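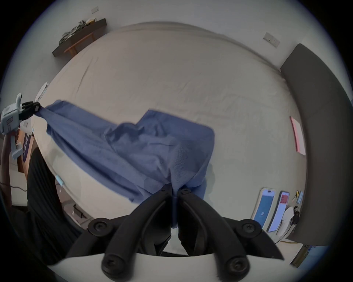 4. Folding on a soft surface

Most of the folding work we know of is done on a table, and there are good reasons for that, a table being flat and firm and about as helpful as furniture can be. People at home, though, very often fold on the bed, and we wanted to know how much of what a machine learns at a table survives the move. A mattress gives a little under every press, the sheet travels along with the garment if the fingers come down too hard, and a sleeve pulled tight between two grippers will happily drag its neighbour into a ridge.

The chore was broken into three stages: finding two points worth holding, pulling the cloth straight between them, and laying it down in a fold. Each trial was allowed 12 minutes, which sounds generous to anybody who has folded a shirt — it was not always enough for the Grekon controller. Garments were dropped on the bed from waist height by one of us (usually Busisiwe Zwane, who has the steadier temper) and were never smoothed beforehand.

Finding the second point was by far the hardest part. Once one end of a garment is lifted, the rest slides and bunches, and the corner that was plainly there a moment ago is tucked under itself. Pillay's earlier tests at Clundville met the same trouble with towels, so we can hardly blame the sleeves. People doing the job with hand-held grippers (Figure 7) also slowed down at this stage, though they recovered far more gracefully, often by letting go altogether and starting from the other side.

We would therefore say, with some fondness for the machine, that it can fold on a bed when the garment lands kindly, and that it cannot yet be left alone with a full basket.

Figure 7. Hand-held grippers over the bed, with a folded blue cloth beneath the left one.

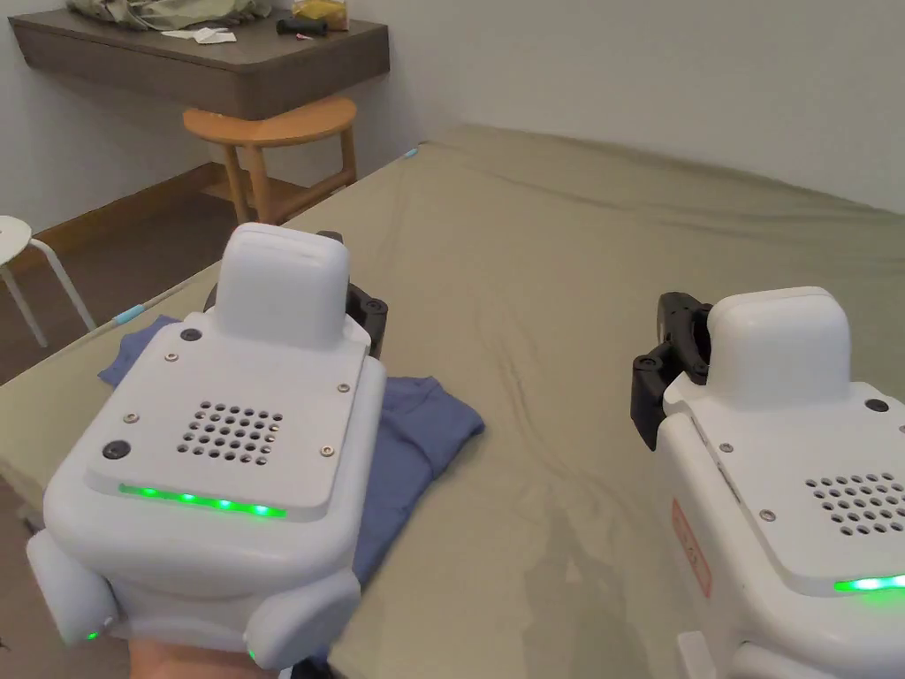

4.1 Choice of garments

We kept to plain woven clothes for the main trials and set knitwear aside, as it stretches in ways the controller was never taught to expect.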